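Eltano Parallel Gripper Workstation
Demonstration and Open Day Information

Overview

The Eltano workstation is a bench-mounted robot arm with a two-finger parallel gripper and a small camera at the wrist. It is supplied by Lilliden for light handling, sorting and packing work, and for teaching laboratories that require a complete unit on a single base.

The workstation may be seen in operation at the Lilliden demonstration hall. Visitors are invited to observe the standard program and, by prior arrangement, to bring parts of their own for a handling trial.

Open Day

The next open day takes place on June 5, 2024. The program will be led by Elaheh Bahrami, Head of Applications, with technical support from Sơn Hứa of the service department. Each session is limited to four visiting organizations so that every group has time at the bench.

Registration is required. Groups that attended the April session may register again if they wish to test different parts.

What Is Demonstrated

Opening and closing under load
The gripper is cycled at three force settings. Visitors may read the applied force on the operator panel during each cycle.

Handling of mixed parts
Cartons, bottles and flat pouches are moved between two trays without a change of fingers. The Ollow control software selects the opening width for each part from a stored list.

Approach to a plain surface
The arm is lowered toward a pale surface with the fingers apart, and the wrist camera view is shown on the hall monitor. Visitors can follow the position of both fingertips during the approach. Small dark specks on the surface can be made out in this view between the fingers.

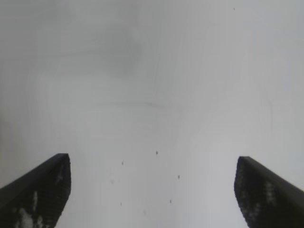 Finger exchange
The fingers are removed and replaced by a member of staff using the hand tool supplied with the unit. Visitors may then carry out the exchange themselves under supervision.

Handling Trials

Organizations wishing to bring parts should send a short list with their registration, stating the weight and outer dimensions of each item. Parts must be clean, dry and free of sharp edges. The weight limit for trials is 1,000 grams per part. Liquids are accepted only in sealed containers.

A written record of each trial is sent to the organization after the visit. It gives the force setting, the opening width and the number of cycles completed. Trial records are not shared with other visitors.

Supply and Ordering

The standard package includes the arm, the gripper with one set of fingers, the wrist camera, the operator panel and a license for the Ollow software. The Du mounting base is ordered separately and must be fixed to a level bench before installation.

Order number, complete workstation: 3,125
Order number, replacement finger set: 400

Prices are given on written request. Installation and one day of operator training are included in the purchase of a complete workstation. Replacement fingers are sold in pairs only.

Visitor Information

Visitors should report to the reception desk on arrival and will be escorted to the hall. Closed shoes are required. Loose clothing and jewelry must be secured before approaching the bench, and all persons must remain behind the marked line while the arm is in motion.

Photography of the workstation is permitted. Photography of other visitors' parts is not permitted without their consent.

Questions about the program should be addressed to Elaheh Bahrami. Questions about installation, spare parts or existing units should be addressed to Sơn Hứa at the service department.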